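Las cestas de Saliba llegan al salón y ponen orden en la mesa de diario

9 de julio de 2024

El taller de cestería Saliba ha abierto esta semana las inscripciones para la segunda edición de Prister, su iniciativa para ordenar el salón de casa con una sola cesta por habitación. ¡Y qué ganas había! La primera convocatoria, en febrero, llenó las plazas en una tarde, y desde entonces no han parado de llegar mensajes preguntando cuándo se repetía.

La propuesta es sencilla y por eso engancha tanto. Cada hogar recibe en préstamo una cesta durante cinco semanas y la coloca en el punto de la casa donde más cosas se acumulan. Casi siempre gana el mismo sitio: el hueco entre el sofá y la mesa, ese pasillo estrecho al que van a parar las mantas, los mandos, los cuadernos a medio usar y el calcetín que falta. En la primera edición participaron más de 400 hogares, y los relatos que enviaron al terminar (algunos larguísimos, con planos dibujados a mano) son una delicia.

La cesta forrada es la que más cariño ha despertado. Tiene forma rectangular, borde trenzado marrón, un asa a cada lado y un forro beige estampado con florecitas blancas parecidas a margaritas. Queda preciosa junto a un sofá oscuro con una funda color melocotón, y se lleva igual de bien con una mesa blanca de las de todos los días, con su calendario de espiral, su bolígrafo y su tarrito de tapa gris. 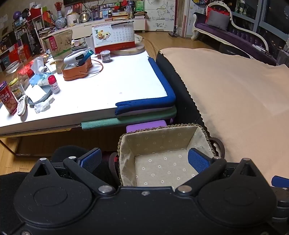

Cómo se organizan las cinco semanas

La primera semana se empieza con la cesta vacía y se deja así un día entero, simplemente en su sitio, para ver si estorba al pasar. Después se va metiendo en ella todo lo que aparezca por el suelo o en el sofá, sin clasificar nada. El domingo se vuelca, se reparte y vuelta a empezar - parece poca cosa, pero engancha muchísimo.

A partir de la segunda semana entra en juego la mesa. Saliba pide elegir ocho objetos que puedan quedarse encima de forma permanente; todo lo demás tiene que encontrar otro lugar o pasar por la cesta. El calendario suele salvarse en todas las casas, y los tarros pequeños provocan debates familiares de lo más entretenidos.

También hay un apartado para hogares con niños pequeños, preparado junto a la tienda Hundurix. Incluye consejos para proteger las esquinas de la mesa con espuma acolchada, revisar las tiras de vez en cuando y cambiarlas cuando empiecen a rasgarse. Las asas de la cesta, además, resultan comodísimas para llevarse los juguetes de vuelta al dormitorio en un solo viaje.

Inscripciones y recogida

Las plazas se piden en el mostrador del taller o por teléfono, en horario de mañana. Las cestas se recogen en el local de Prodgate, que este año cede su planta baja y montará allí un pequeño salón de muestra con distintos forros, lisos y estampados. Quien se encariñe con la suya podrá quedársela al final del préstamo pagando solo el forro.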